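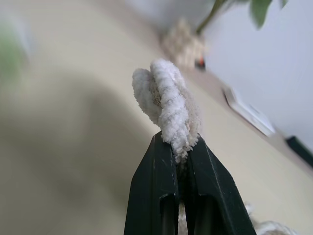 Pile loss on the Griris chenille stems, December batch. Complaint from the shop floor is that the pile sheds during twisting and leaves lint in the glue pots. Cut lengths from the new carton and from the old Arnico stock, same nominal diameter, and bent both by hand over the brass mandrel. White is the worst color to judge by eye: where the strands are twisted together the fibers bunch and look slightly grayish and speckled, as on the looped piece at the top of the page, and that is easy to mistake for dirt or bare core. Used the hand lens for everything after the first tray.

Rub test: 20 strokes against black felt, light finger pressure, then lint lifted with tape and weighed.

- Arnico, straight: trace only, below what the balance resolves
- Arnico, twisted: 2 mg
- Griris, straight: 2 mg
- Griris, twisted: 9 mg

The twisted Griris figure is high but repeatable. Under the lens the core wires have a longer lay than the Arnico, so fewer turns hold each tuft. Bending opens the lay on the outside of the curve and the fibers walk out. Cut ends are bad in both — sealed a few with a dot of PVA and the loss there stopped.

Jui-lin Wan thinks the humidity in the store room matters. Not tested. The old stock has been in there much longer, so the comparison is not clean on that point.

We have 2,000 stems left from the Griris order. Usable for straight work and for anything with a wide bend. Keep them off the Gallinero wreath job, which is all tight loops.

To do: repeat on colored stems, try a larger mandrel, ask Griris for the lay length on the spec sheet. Balance drifted after lunch — re-zeroed twice, last two readings taken again.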